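Home | Programs | Fellows | Reports | Contact

Fernach Creative Careers Program
Progress Report to the Parsa Fund

7/6/19
4 min read

Submitted by Nasrin Hosseinzadeh, Program Manager

This report covers the second period of the grant made by the Parsa Fund to the Fernach Creative Careers Program. The grant supports independent designers, illustrators and voice performers who are seeking regular paid work and who do not yet have a professional portfolio online. The report sets out what was completed, what was delayed, and how the remaining funds will be used.

Portfolio reviews

The program received 171 applications during the period. Applications were read by two reviewers each, using the scoring sheet agreed with the Fund in November. Where the two scores differed by more than the agreed margin, the file was passed to the Program Manager for a decision. Applicants who were not selected received written comments on their samples and were invited to apply again.

The reviewers noted that many applicants send too much work. A portfolio page that shows every assignment since school is hard for an art director to use, and several capable illustrators scored poorly for this reason. The guidance notes have been rewritten to ask for a short selection, with one paragraph for each project stating the client, the task and the applicant's own part in it. The notes for voice performers now ask for separate clips for narration, character work and commercial reading.

Website templates

Editz was engaged to prepare the portfolio templates described in the original proposal. Two templates have been delivered. The first is intended for visual work and places the projects ahead of the biography. The second is intended for performers and presenters, and includes an audio player, a list of languages and accents, and a booking form. Both templates were tested on phones as well as desktop computers. Fellows may change the typeface and colors but not the order of the main sections.

The third template, for fellows who work in more than one discipline, was due by the end of this period. It has been postponed. The draft supplied by Editz met the specification, but fellows who tried it found that visitors could not tell which service was being offered. The program has asked for a revised draft with a separate landing page for each discipline. No additional fee has been requested for this work.
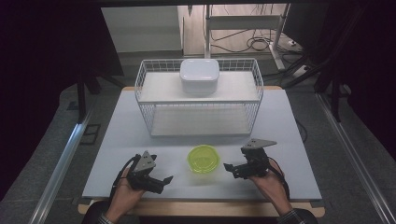
Biographies and written material

Each fellow is entitled to one editing session for the biography and one for the project descriptions. Demand for the first has been higher than expected. Fellows report that they find it difficult to write about themselves in the third person, and drafts often leave out the location, the languages spoken and the type of work wanted. The editor now begins each session with a set of spoken questions and prepares the first draft from the answers. Sessions are 90 minutes long under the new arrangement, and the budget line has been adjusted to match.

Client introductions

Fadura continued as the program's placement partner. Its staff circulated fellows' portfolio pages to studios and publishers on its contact list and arranged calls where there was interest. Some of these calls have led to paid assignments, mostly in editorial illustration and e-learning narration. Interface designers have been slower to place. Studios hiring for these positions generally ask for evidence of work within a team, and most of our fellows have worked alone. The program is discussing short shared assignments with Fadura to address this gap.

Budget

Spending on reviews and templates is within the approved amounts. Editing costs are above the original estimate for the reason given earlier, and the difference has been met from unspent travel funds. The Program Manager requests the Fund's written approval of this transfer. A full statement of accounts is attached separately.

Next period

The program will receive the revised third template, complete the outstanding biography sessions and open the next call for applications under the new guidance notes. The contract with Fadura is due for renewal, and proposed terms will be sent to the Fund before signature.

Contact | © Fernach Creative Careers Program | Back to top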